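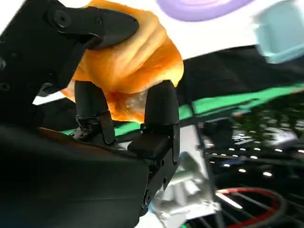 Set Up a Play Café on Any Table

By Kai Stöcker
Updated 3/27/21

I love a play café! It's the game that gets pulled out most in our house, and Ella has been running hers since last July, first on an upturned box and now on a proper table. You don't need a play kitchen or a cash register, and you can have the doors open before the kettle boils.

What you need

A clear table
A plate and a mug for each customer
One or two pretend pastries
One seasonal thing, such as a toy pumpkin
Paper and a pencil for the menu

Step 1: Clear the table

Take everything off and wipe it down. A pale top is great if you have one, because colored dishes really pop against it. Shiny ones show every fingerprint, so go over it again with a dry cloth.

Step 2: Pick the dishes

Go for plastic, and mix your colors! I used to hunt for matching sets and I've completely given up on that. Pale aqua with lavender is my favorite pair right now, soft and a little bit like an ice cream counter. Plates with a raised rim are best for small waiters (things roll).

Step 3: Lay one place

Plate in the middle first, then the mug up behind it on whichever side your customer likes. Turn the handle in toward the plate so little hands can find it. Leave the plate empty for now, since the fun is in the serving.
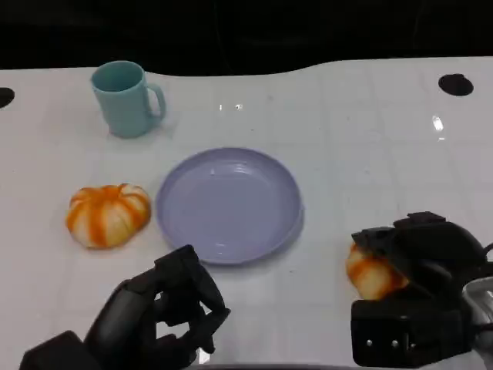

If you're laying for 2, sit the customers across from each other and keep the middle free for passing things over. More than that and you'll want a second waiter, or a very patient crowd.

Step 4: Add the seasonal thing

Pumpkin, pinecone, paper flower, anything small. Keep it close to the plate but off it, or it will get ordered and eaten. Ella sells hers as soup.

Step 5: Write the menu

Keep it short, with round prices. Ours has a bun for 8 and a hot chocolate for 2,000, and people keep paying it!

Step 6: Open up and serve

Take the order, go away, come back with the pastry and set it down on the plate. Golden, puffy pastries are the ones everybody wants, so keep those at the front of the counter. Then fill the mug with pretend cocoa and ask if they'd like anything else.

To close, stack the plates, drop the pastries in the mugs and put the lot in one box with the menu on top, ready for tomorrow.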